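Dobrar panos com o braço: o que mudei no software

Passei o mês de junho às turras com o planeador do Flosodik, por isso deixo umas dicas a quem anda a dobrar toalhas em casa. Primeira: baixem a velocidade para 15% na aproximação ao tecido, a sério! Segunda: peçam ao detetor do Vuritz um canto, e só depois a bainha - com a bainha primeiro, o meu escolhia sempre a dobra errada. E guardem os registos de cada tentativa (eu apaguei 70 e arrependi-me). 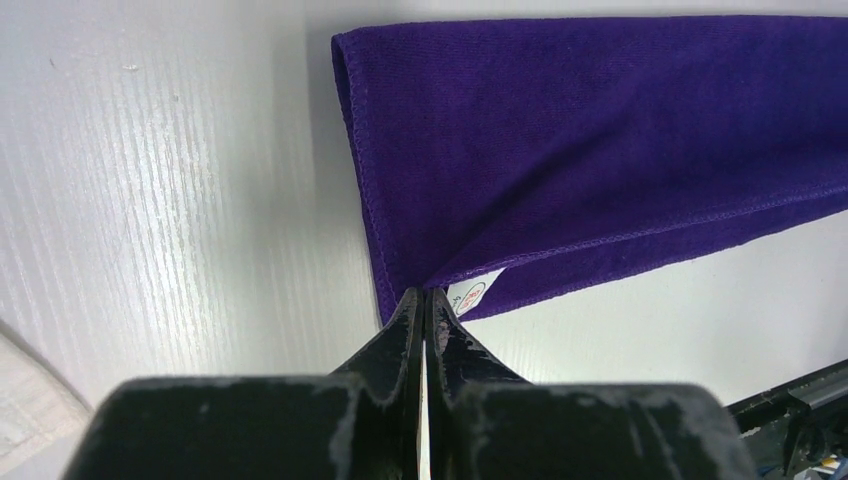
Dicas de lavandaria

A etiqueta cosida no canto dá um bom ponto de referência para a pinça, sobretudo em microfibra escura.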